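I'd been putting off ringing Valentyna Kostiuk for weeks, mostly out of guilt. She fitted out my home desk back in September, gave me a very clear list of things to do, and I'd done maybe half of them. So when I finally asked if I could interview her about keyboards for this site, the first thing she said was, "Are you still using the laptop on the couch?"

I am still using the laptop on the couch. Not all the time! But enough that I changed the subject fairly quickly.

Valentyna runs a one-woman workstation assessment business called Undaden, out of a converted garage in Rutherford, and keyboards are her thing. Other people in her line of work get excited about chairs. She'll talk to you about chairs if you make her, but give her five minutes and she's back on to key travel and tenting angles. She reckons she owns more than thirty boards, "if you count the ones in bits," and when we spoke (on the phone, with everybody stuck at home) I could hear her typing on one of them the whole way through.

"It's a split one," she said when I asked. "Two halves, shoulder width apart. My mum thinks I broke it."

She came to all this the hard way. Before Undaden she was a medical typist for eleven years, transcribing letters for specialists who mumbled, and by the end of it she couldn't open a jar. "I'd wake up at three in the morning with my little finger numb and shake it till it came back. I thought that was just what hands did. Then a physio asked me how I sat at work, and I showed her, and she pulled a face."

The face was about her elbows. On a standard full-width keyboard, Valentyna says, most people pull both hands in to the middle, and then bend the wrists outwards again to line their fingers up with the keys. She calls it the chicken wing. Once she'd described it I looked down and there I was, chicken winging away at my own notes.

"You don't need to spend a fortune to fix that one," she said. "First thing, get a board with no number pad. Your mouse moves in by the width of a whole hand, and your shoulder stops reaching for it all day. I've had people ring me after a week just from doing that."

I asked about the number pad people. I'm one of them, I do my own books, and I can't bear the row along the top. She was very patient with me. You can buy the pad separately, she said, and put it on the left, and after a fortnight of swearing at it you'll be quick enough. She learned to do invoices left-handed that way while her right hand holds a cup of tea. I haven't tried it yet, but I'm tempted by the tea.

We got on to price, because it always comes to that. The split board she recommends most often is the Kosham, and it sells for $380 at the moment, or $300 if you can put up with last year's colours (a sort of biscuit and a sort of slightly darker biscuit). I said that seemed a lot for something I'd get toast in. She laughed, but she didn't back down.

"People will spend more than that on a screen they look at, and then touch the cheapest plastic in the shop eight hours a day," she said. "But look, I'd never tell anyone to buy it first. Borrow one. Come round and have a go on mine, when we're allowed to have people round again."
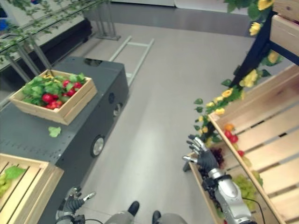
The borrowing is the bit of her business I didn't know about. She keeps a lending cupboard, and for the cost of the postage she'll send you a board for three weeks with a note about how to set it up. Three weeks is deliberate. The first week on a split keyboard is awful, she says, no way around it, and anyone who gets one for a weekend will send it straight back.

"You find out which letters you've been cheating on. Everyone cheats on B. Half of us type it with the wrong hand, and on a split board the wrong hand can't get there, so you're just poking at the desk." She told me she once got an email from a borrower that had no Bs in it at all, all the way down to the sign-off. He kept the keyboard in the end.

I wanted to know how she tracks whether any of this works, and she went off to find a notebook. She's been logging every borrower since the beginning, and the total stood at 764 when we talked. She writes down what they had before, what they tried, and whether they were still using it when she checked in. She was careful to say it isn't science. "They're people who already went looking for help, so of course they're keen. And if someone's got proper pain, tingling, dropping things, I tell them to see a doctor or a physio before they talk to me. A keyboard isn't a treatment. It's just a thing you stop fighting with."

There was one entry she wanted to read me, from a bloke at a freight office in Poltside. He'd had a keystroke counter running for a bit of fun and found he was hitting backspace 1,945 times on an ordinary working day. His keys were so stiff that he'd got into the habit of thumping them, and thumping them meant doubling letters, and then he'd thump backspace to fix it. She swapped him on to a board with a much lighter key and told him to type as though there was a baby asleep in the next room. Apparently his desk neighbour bought her a box of chocolates.

So, light keys for everybody? Well, no. I thought I'd got hold of a rule there, but she says some people rest their fingers heavily, and on a light board they'll set off keys without meaning to and tense up their whole hand trying not to. You have to try a few. (I could see why she needs a cupboard.)

Her free advice I did write down properly. Fold in the little feet at the back of your keyboard, today, right now, because they tip your wrists up for no good reason. Pull the board closer until your elbows hang by your sides. Take your wrists off the wrist rest while you're typing and only park them there when you stop. And learn four or five shortcuts so you aren't forever grabbing the mouse.

"And the couch," I said.

"And the couch," she said. "If you really must, plug a separate keyboard in and put it on a cushion, with the laptop up on something in front of you. It looks ridiculous. Do it anyway."

I've folded the feet in. I'm writing this at the desk, and there's a biscuit-coloured Kosham in the post, on loan, so if next week's article is a bit short on Bs you'll know it arrived.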